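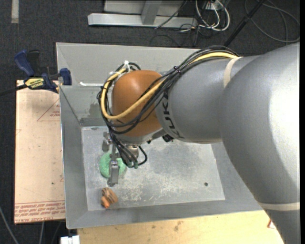
How to Set a Dried Flower in a Resin Pendant

By Iker Vidal
25th September

This is the method I use for the small oval pendants in the shop. It works for pressed petals, fern tips and thin seed heads. Thick flowers like roses hold too much water and turn brown, so leave those for another project.

What you need

Pressed flowers, dried for at least two weeks
An open-back sterling silver bezel with a loop
Clear two-part jewelry resin
Wide clear packing tape
Mixing cup, wooden stick, toothpicks, tweezers
Wet-and-dry sandpaper, 600 grit
Gloves, and a room with a window open

Steps

1. Lay a strip of tape sticky side up on a flat tile. Press the bezel down hard all the way around. Resin will find any gap and creep out under the silver.

2. Measure and mix the resin by the ratio on your bottle. Stir slowly for three minutes, scraping the sides. Let it stand until the larger bubbles come up.

3. Pour a thin layer, just enough to cover the tape. Pop any bubbles with a toothpick, cover with a box and leave it overnight.

4. Brush a little fresh resin on the back of the flower and set it in place with tweezers. Petals float if you skip this - I lost a whole batch of violets that way in August.

5. Fill to the rim in two pours, letting the first one gel. Stop when the surface is slightly domed.

6. Leave it covered for the full cure time on the label. Peel off the tape, then sand the back under water and wipe on a last thin coat if it looks cloudy.

Fixing problems

Sticky surface: the mix was off or the room was too cold. Move it somewhere warm for a day. If it is still tacky, pour a new coat over it.

Resin on the silver: scrape it with a wooden stick while it is still soft. Once hard, it needs sanding and a polish.

Consuelo Bermúdez taught me to keep a few spare petals from every flower - they are good for testing whether the color holds.

Contact: use the form on the shop page | © Bermúdez & Vidal Jewelry | Back to top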